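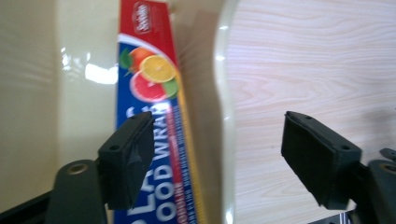
Mikilico kitchen handling set, README

Last edit Sunday, December 30, 2018. Written in a rush before the disk goes out, will tidy later. Questions to Junpei Nishimura or Huiling Kang.

What it is

Recordings from a hand-held two-finger gripper, used on kitchen things at tables and worktops. A person holds the tool, does the job, puts the thing down, stops. No arm involved at collection time. Meant for training grasp and place policies that later run on the Oder arm, same fingers, same camera mount.

2040 clips in total. 61 held back for checking, list in heldout.txt. Please don't train on those, it has happened once already.

What's in a clip

- colour video from the camera on the tool
- finger opening, one value per video frame
- tool pose, where tracking held up (see Known problems)
- one line of text saying what the person was asked to do
- collector initials

No sound. Stripped at export.

Tasks

Pick up, put down, stand upright, lay flat, move to the other side. Mostly boxes: food wrap, foil, tea, cereal. Then tubs, lids, cups. Box tasks are the biggest group by a long way, tall narrow boxes especialy, as those were what the old Weta model kept knocking over. Clear plastic is in there too but thin on examples. More wanted.

How to collect

1. Wipe the lens. Every session.
2. Close the fingers fully, open fully, then start recording. The opening value is zeroed from this.
3. Read the task line before you pick up the tool, not during.
4. Go at normal speed. Slow careful clips look nice and train badly.
5. Keep your free hand out of view.
6. One task per clip. If you drop the thing, stop, mark it "drop", go again. Do not delete drops.
7. After 10 clips swap the object or move to a different patch of table.

Clips with empty fingers are wanted as well. Open, over the bare table, no target between them. Label "empty". The first model closed on anything shiny so these matter more than they sound. 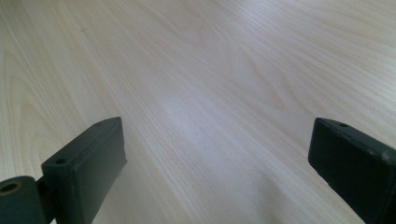

Fingers open over bare wood, glare on the table.

Don't try to get rid of the glare by the way. Leave the lights how they are, leave the blinds how they are. We want it in.

Labels

held / empty / drop / unsure. Set by the collector, then checked by a second person. Volodymyr Hordiienko did most of the second pass. Where the two disagreed the clip is "unsure" and both answers are kept in the notes column. Use "unsure" freely when a clear object is near the fingers, you often can't tell from the video alone where the edge is.

Known problems

- Motion blur. Small print on packaging is often unreadable. Fine for grasping, useless if you want to read labels off it.
- Tracking drops out over plain table tops, not enough to lock on to. Pose is blank for those stretches, NOT zero. The loader from before April reads blank as zero, so get the new one.
- Finger pads hide the lower part of the object in a lot of clips.
- Wood grain tables are over-represented. If your policy falls apart on a dark worktop that's why.
- 4 sessions have the task line shifted by one clip. Zhiqiang Tang has a fix script, not merged yet. Session names are in shifted.txt
- Nearly all collectors right handed.

Splits

train / val / heldout. Split by session, never by clip, otherwise the same box on the same bit of table ends up on both sides and your numbers look lovely. val is for picking checkpoints. heldout gets run at release and left alone inbetween.

Not for

Force or weight estimates, there is no force sensor. Product recognition. Anything with hot pans or knives, we recorded none.

Sharing

Internal plus the Jafarzadeh group under the existing agreement. Brand artwork is visible on packaging, so no public figures or slides without asking Huiling first.

To do

- merge the shift fix
- more clear plastic, more dark surfaces
- left handed collectors, ask around
- Jianguo Meng to write up lens calibration, for now use the values in calib_old, they are close enough
- rename the "misc" folder to something sensible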